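Search this book Enter keyword Go

Print this page | E-mail this page

Chapter 11
Handles, Rails and Other Things an Arm Has to Hold

The arm you put together in the earlier chapters can reach a point on the bench and come back to it. In this chapter it takes hold of something fixed. A fixed object is less forgiving than a loose block. If the fingers close a little to one side of a loose block, the block slides over and the grip still works. A rail doesn't slide over. The arm has to give way, or a part has to bend, and in a home build the part that bends is usually a printed one.

The examples come from the arm built at the shared workshop in Nusham. It uses a Milberg two-finger gripper with a small camera at the wrist, driven by the Talebi controller board introduced in Chapter 2. You don't need the same parts. Any gripper with two parallel fingers and a motor whose current you can read will do the exercises.

Before you start, clamp the base to the bench. An arm that is only resting on its own weight will walk backward when the fingers meet a fixed bar, and every measurement you take after that is wrong. Set the motor current limit to 60 percent of its rated value and leave it there until Section 11.4.

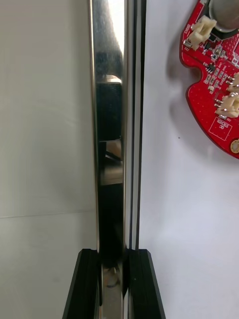 Approach slowly for the last part of the move. The program in Section 11.2 splits the path in two: a quick move to a waiting point, then a slow straight move with the fingers open. When the slow move ends, the fingers close in small steps and the current is read after each step. A sharp rise means contact. If one finger touches well before the other, the arm is off center, and the program opens the fingers, shifts the wrist a little, and tries again.

Shiny surfaces need some care. A polished bar shows the camera whatever is in front of it, including the gripper, and a program that looks for edges may pick a reflected edge instead of a real one. You can put a strip of masking tape on the bar as a target while you are learning – most people do – or you can search for the line where the bar meets whatever is behind it. Section 11.3 covers both.

Finger pads are the last thing to settle. Bare plastic slips on polished metal. Drilach sells thin rubber pads that glue on, and a piece cut from a bicycle tube works too. Check the closed position again after adding pads, as they change where the fingers meet.

Terms to know: approach point, contact current, compliance, centering.

Reader comments (3)

I ran the centering program 353 times over August and the glue on one pad let go near the end. Contact cement held better for me.

Does the current limit apply to the wrist motor as well or only the fingers? The text isn't clear.

Tape worked fine. Matte tape, though, the glossy kind gave me the same trouble as the bare bar.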